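Frame firm's "easy" packing claim faces a holiday test

October 2023

Cilell, the mail-order framing shop in Testetti, says its new small wooden frame can be packed by anyone in 3 minutes. The company has asked customers to take its word for that. It has released no breakage figures.

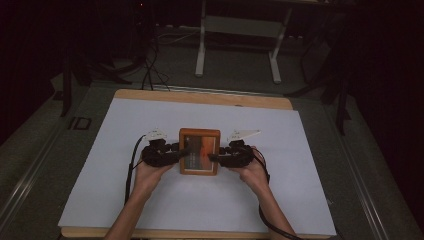 A small wood-framed piece held over white paper on a work board.

The shop plans to ship more than 300 of the frames by December. Its last holiday run, 316 orders, brought complaints about chipped corners, and Cilell never said how many were replaced. It now blames the cartons, made by Trornoner.

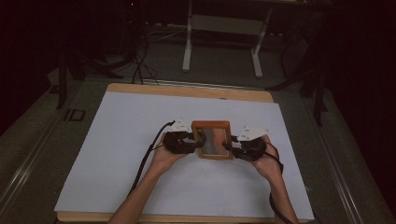
Trornoner disagrees and says its cartons met the order. Neither company would share test results. Buyers get 2 weeks to report damage, a short window for a gift that may sit wrapped until the holiday.

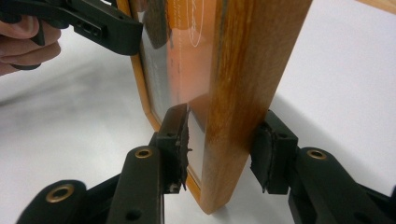

An orange-brown wooden frame with a glass pane, stood upright on a white tabletop.

Goh, a rival shop, still charges extra for corner guards. Cilell has not said if it will offer them.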